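Flurkitz spring clear-out fills first bedrooms

2020-04-18 - Households in Flurkitz have started turning out their closets and bathroom shelves for the Nerport swap, and the usual sorting spot is the bed. Boxes, bags, half-used packages, toys. All of it dumped on the covers first, sorted after.

The drive is run by the Nerport Neighbors group, which handed out 2,000 checklists in January. So far 87 homes have signed up, 17 of them on Fekete Street alone. Target is 1,000 bags by the end of the summer. 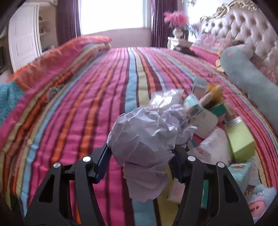 Boxes, a plastic bag and crumpled paper on a striped bedspread in Flurkitz.

The checklist is short. Paper goes out first, wrapping too. Then empty cartons, flattened. Anything sealed can go in the swap bag, anything opened stays home or gets tossed. Organizers say most people get stuck on the boxes - hard to tell whats in them untill you open every one.

Soft toys are allowed this year, a change from last time. They have to be washed and bagged on their own, with a tag saying so. 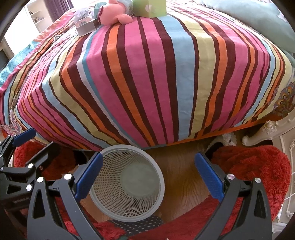 Bedding is still a no. Pillows, blankets and quilts wont be taken at the door, the storage room at Flirkomex Hall is too small for them. A seperate bedding day may come later, no date set.

Bags can be left at the hall's side entrance, mornings only. Spare checklists are in the rack by the door.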